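Clendov boxing film goes into final edit

Principal photography has finished on Southpaw at Clendov, a feature about the amateur boxer Treasa Dunne, and the production company Gradetti expects to lock the picture in March. The running time has not been fixed.

The film covers Dunne's career from her first novice bout to her last international season, a period in which she boxed 233 rounds in open competition. Demetrius Whitlock directs from a script by Menaka Abeysekara, who worked from the boxer's own training diaries.

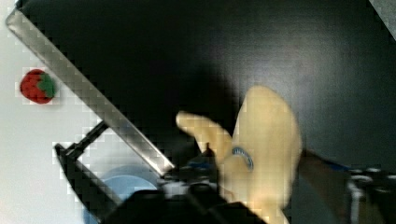 Seven bouts are shown at length. Each was rehearsed to the original scorecards, so that the punches landed on screen match the points given by the judges. Sang-wook Maeng, the boxing coordinator, said the method slowed the shoot but made the editing simpler.

"Amateur scoring is hard to follow on film," he said. "If the exchange is wrong, the score makes no sense to anyone who knows the sport."

Tamara Cârstea plays Dunne. She trained for 32 weeks at the Tarum club and boxed in headguard for all the early scenes, as the rules of the period required. Bouts were shot in rounds of full length, with a one-minute rest between them. No double was used in the ring, although one stood in for two falls on the gym stairs.

The hall sequences were filmed in the old market building in Clendov, where 595 seats were put in around a competition-size ring. Sound was recorded separately in the empty hall and will be mixed with crowd noise from club shows.

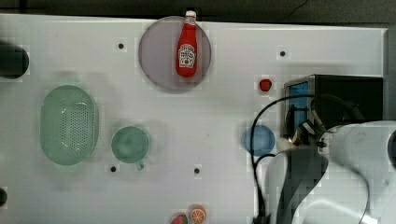

Ketchup bottle on a grey plate, with a black microwave oven to the right.

Gradetti has not named a distributor. The company said a version with an alternative commentary track, covering the scoring of each bout, would be offered to boxing clubs after the cinema release.

Dunne has seen a rough cut and asked for one change, to the order of two bouts in her second season. Whitlock said the change had been made.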